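Gripper linkage bolts keep working loose on a shared arm – threadlocker, or something smarter?

Posted in Robots and Automation, Tuesday, August 20, 2019
Tags: grippers, fasteners, workshop builds

Davoud Najafi

Hi all! A few of us share a workshop in Clisstead and we've been putting together an arm with a two-finger gripper on it. The whole thing is held together with hex-socket screws. It works, which still makes me grin every time it closes on something, but the screws at the finger brackets keep backing out. After 45 minutes or so of open-close cycles I can feel play at the fingertips, and by the end of an evening they're sloppy enough that small parts twist in the grip.

I've been retightening by hand with whatever key is lying closest. I know, I know. What do people use on small screws like these? I'm scared of gluing the thing shut forever, because we take it apart a lot. Also, does it matter that we reach up under stuff with it a fair amount, so the fingers are pointing at the ceiling? Somebody at the shop thinks that's what is shaking things loose.

Edit: the fingers are metal, the screws are plain steel as far as I can tell, and we don't run it very fast.

Brirklow

Blue threadlocker. Done.

gantry_pete

Ooh, I love this kind of problem. Blue threadlocker is a fine answer but please read a bit further before you go dripping it everywhere, because there's a good chance the screws aren't the thing that started it.

First find out which screws are really moving. Get a paint pen and put a thin line across each screw head and onto the part next to it. Run your normal job for an evening, then look. Mine looked like everything was loose, and then the marks showed me that two of them were doing all the wandering and the rest hadn't budged. Such a satisfying little test, and it costs you one pen!

Second, separate the screws that clamp from the ones that pivot. A clamping screw should be tight, full stop. A pivot screw has to let the link swing, so if you crank it down the joint binds, the motor pushes harder, and the screw gets a twist on every stroke. That will walk it out no matter what you put on the threads. If you have shoulder screws or a bushing in the pivots, great. If somebody swapped in a plain screw during a rebuild (we did, twice), put the right one back.

Then the threadlocker. Clean the oil off both sides first, with alcohol and a cotton swab, and let it dry. One small drop on the threads of the clamping screws only. Keep it well away from the pivots, and if any part is plastic, test it on a scrap, as some of those liquids will crack some plastics. Leave it overnight. The medium grade comes apart again with a normal key, so you won't be stuck.

And get a decent key! A rounded-off one feels tight when it isn't, and it chews up the sockets. I cut the worn end off mine and it bites like new.

On pointing up: gravity isn't your enemy there, but contact is. When you come up underneath a fixture and bump it, even lightly, the shock goes straight down the fingers into the bracket screws. Try stopping the arm a little lower and doing the last bit at a crawl. We dropped our approach speed by 70 percent for that final stretch and the arm got so much nicer to be around. Quieter too.

My own build got painted, checked and locked in January, and it's done more than 2000 cycles. I had one mark shift in all that time, on a screw I'd forgotten to clean.

If you're at the stage of going in from below with everything bolted up, it's a good moment to stop, power down and go over every head you can get a key into – the bracket ones first, then the small one out near the tip, which is so easy to miss.

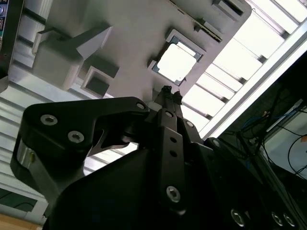 Nazari wrote underneath that the paint marks alone had fixed it for them, since they showed a pivot screw being dragged around by a stiff link, and a bit of light oil on the joint took care of it without any threadlocker at all. They also said to tie back any loose wiring near the wrist before running a long test.

Davoud Najafi

This is great, thank you! I ordered a paint pen and a new set of keys while reading. I checked tonight and one of our pivots has a plain screw in it, so that's getting replaced first. Will report back once I've run a full evening with the marks on.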